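ロボット操作特論 第9回 講義ノート
人による教示:直接教示と遠隔操作
2025年6月11日改訂

9.1 今回の範囲
前回は報酬を設計して方策を得る方法を扱った。今回は人が作業を示し、その記録から方策を得る方法のうち、示し方と記録の部分を扱う。学習則そのもの(行動クローニング、その損失関数、分布のずれへの対処)は次回に回す。講義時間は90分、後半に演習室で操作の時間を取る。

用語を先に固定しておく。教示の1回分をエピソードと呼ぶ。エピソードは時刻付きの観測と行動の列である。観測は画像、関節角、グリッパ開度からなり、行動は次時刻の手先目標姿勢とグリッパ指令とする。関節空間で行動を定義する流儀もあるが、本講義では断りのない限り手先空間とする。

9.2 直接教示
アームを重力補償の状態に置き、教示者が手で持って動かす。関節角はエンコーダからそのまま読める。逆運動学を解く必要がなく、特異姿勢の近くでも教示者が手応えで気づく。

欠点は次の点に集約される。
・教示者の手や腕がカメラに写る。実行時には写らないものが観測に混入する。
・グリッパの開閉を別の手段(足踏みスイッチ、手元のボタン)で与えることになり、接近と把持の時刻がずれやすい。
・記録されるのは実現値であって指令値ではない。接触中の押し付け力は関節角の列からは復元できない。
1点目への対策として、軌道だけを先に記録し、人が離れた状態で再生しながら画像を取り直す方法がある。対象物の初期位置を正確に戻せることが前提になる。

9.3 遠隔操作
教示者は入力装置を動かし、アームがそれに追従する。入力装置は、同形の小型アーム(リーダ・フォロワ方式)、6自由度マウス、位置追跡つきの手持ちコントローラの順に導入費用が下がる。必要な習熟時間はこの順にはならない。Segersの演習班では、手持ちコントローラの受講者が最も早く把持に成功し、6自由度マウスの受講者は最後まで回転と並進の混同が残った。

リーダ・フォロワ方式では指令値と実現値の両方が残る。接触時の両者の差は、制御器の剛性を介して力の情報を含む。学習の行動ラベルに実現値を使うと、この差が失われる。記録形式を決める段階で両方を保存しておくこと。

遅延について。入力から画面表示までの遅れが大きくなると、教示者は「動かして待つ」動作に切り替える。その結果、エピソード中に静止区間が増え、方策も静止を学ぶ。静止区間を後処理で間引く場合は、把持直前の停止まで消さないように、グリッパ指令の変化点の前後を残す。

9.4 座標系の取り方
コントローラの変位をどの座標系で手先に与えるかを、記録のヘッダに必ず書く。選択肢は実質的に二つである。
(a) ベース座標系。教示者がアームの外から見ているときに自然である。
(b) 手先座標系。教示者が手先側の映像だけを見ているときに自然である。
(b)では手先が回転すると映像も回転する。机の面が画面の上側に来ることもあり、このとき教示者は重力方向を画面から読み違えやすい。物を離す操作の前に外部視点を併用させる。

クラッチ操作(入力を一時的に切り離し、コントローラを持ち直す操作)の間の標本には無効フラグを立てる。フラグなしで残すと、切り離し中の手の動きが行動として学習される。

9.5 シミュレータ上での教示
実機と同じ入力装置をシミュレータに接続して教示することもできる。初期配置の再現が容易で、照明や背景を変えた再描画もできる。一方、柔らかい物や表面に凹凸の多い物では、接触モデルの簡略化が問題になる。見た目の形状と衝突判定用の形状が別であることが多く、画面では指が触れて見えても計算上は離れている、またはその逆が起きる。把持の成否を画像だけで判定せず、接触力のログと突き合わせる。

Ismontの記録セットは1160エピソードからなり、配布時に教示者番号が付いている。演習では教示者4名分を使う。教示者ごとに接近方向の偏りがあるので、学習用と検証用に分ける際はエピソード単位の無作為抽出ではなく、教示者単位で分けること。

9.6 エピソードの採否
採否の基準はDe Smet(Roel De Smet、Privavholm班)の手順書に従う。要点を抜き出す。
・目標状態に達し、その状態が約9標本以上続いたものを成功とする。
・途中で持ち直したものは成功に含める。持ち直しの開始時刻を注釈に書く。
・失敗したエピソードも削除せず、別の区分に保存する。
・教示者が中断したものは失敗と区別する。
持ち直しを含むエピソードを除くと、残りは滑らかな軌道ばかりになる。方策が軌道を外れたときに戻る動作の例がなくなり、実行時に回復できない。

9.7 手先側の視点での把持確認
把持の注釈を付けるときは、指の間に何がどこまで入っているかを手先側の視点で見る。細い端を挟む把持では、指の内面と対象物の間隔が画像上でつぶれやすい。1コマで判断がつかなければグリッパ開度の時系列を開き、閉指令のあとに開度が一定値で止まっているかを確かめる。背後に別の物が重なっている場合は、対象物の輪郭を先に決めてから指との関係を書く。 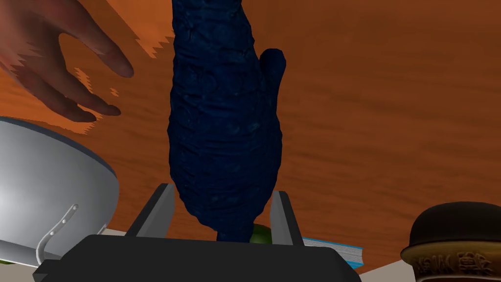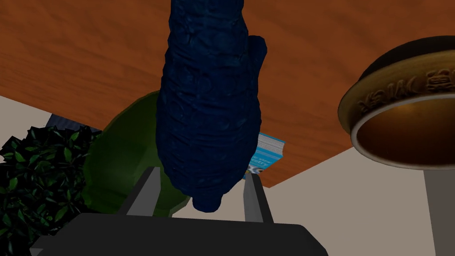
図9-3 シミュレータの描画画像2点。いずれも画面下がグリッパ、中央が紺色の対象物。

演習課題
1. 図9-3の各画像について、対象物の下端と左右の指の位置関係を文で記述せよ。画像から判断できない事項は「不明」とし、判断に必要なログの種類を挙げよ。
2. 同じ作業を9.4節の(a)と(b)で各自教示し、クラッチ操作の回数とエピソード長を比較せよ。
3. 行動ラベルを指令値とした場合と実現値とした場合で、接触区間の差分を図示せよ。軸の単位を明記すること。

変換スクリプトはUsellの共有領域に置いてある。ヘッダに座標系の記載がない記録を読み込むと停止する。提出は次回講義の開始時まで。9月の補講では、2の記録を使って方策の学習まで行う。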